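Let the small grounds keep their late kick-offs

I have been going to watch Floster for 17 seasons now, through promotion, relegation and one very long winter when the pitch was mostly puddle, and I don't think I have ever enjoyed it more than on those evenings when the match starts at 7.45 and the whole town seems to wander down the hill together. So it saddens me that the league wants every game played at three in the afternoon from next season.

The gate against Ladusard was 524, which for us is a proper crowd, and it was an evening game. Pentti Eskola scored twice, the second from so far out that my neighbour was still unwrapping her sandwich! Half those people work on Saturdays, bless them, and they would never have seen it.
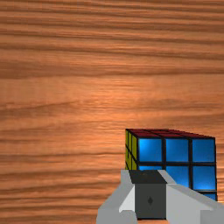

What the league could do instead

Let each club pick six home dates of its own. Farhad Ansari, our manager, suggested as much in June, and Abdella and Pakow (hardly our friends on the pitch) both backed him. I do hope somebody at the league is listening, and I shall be at the top end with my flask either way.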